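Stalska Robotics Course
Unit 3: Collecting demonstrations on cloth

3.1 Two ways to show the task

In kinesthetic teaching the operator takes hold of the arm and moves it through the task while the joint encoders record. In teleoperation the operator stays off the arm and drives it through a leader device or hand controller. Both give a trajectory of joint positions and gripper commands, time-stamped against the camera streams.

For rigid parts the choice is mostly one of convenience. For cloth it matters more. An operator's hands and forearms block the fixed camera during kinesthetic teaching, and two arms are hard for one person to guide at once. The Janix exercises therefore use teleoperation for all two-arm work and keep hand guiding for single-arm reaching.

3.2 The pile as a starting state

A garment pile has no useful pose. The state is described by what can be seen and grasped: ridges, free edges, and folds that stand clear of the layer below. Dark garments on a dark, glossy table are a hard case, as the boundary between two layers may differ by only a few gray levels.

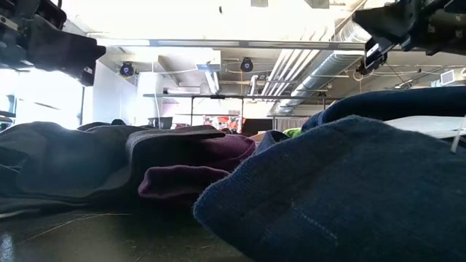 Page 9

Before each episode, return both arms to the start pose and disturb the pile. Do not arrange it. Operators tend to build piles that are easy to pick from, and the policy then learns those piles. Log the garments used, the lamp setting, and the operator code. Daylight is recorded as a separate field, with the blinds noted as open or closed.

3.3 Grasp selection

A pinch on a single ridge usually lifts one layer. A pinch on a twisted or bunched region often takes several, and the item comes up as a lump that must be regrasped. Neither counts as an error in the demonstration, provided the operator continues to the end of the task. Episodes containing a regrasp are kept and tagged R.

The wrist camera is the main source of information once the fingers close. Cloth held close to the lens fills much of the view, and fast wrist motion blurs the weave. 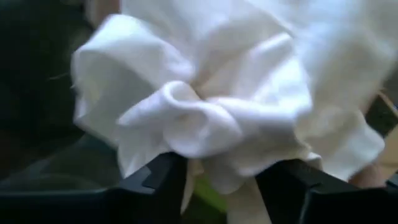

Keep wrist speed low for the first 2 seconds after closing. The Heywood controller has a slow mode on the left trigger for this purpose. Gripper width should be logged as measured, not as commanded, because the difference between the two is the only thickness signal available in this setup.

3.4 Lab work

Record 3 episodes per operator with the Larnance logging template. Replay each one open loop from the same start pose and note the time at which the replay departs from the recording. Bring the plots to the next session.

Reading: Unit 2, section on time alignment.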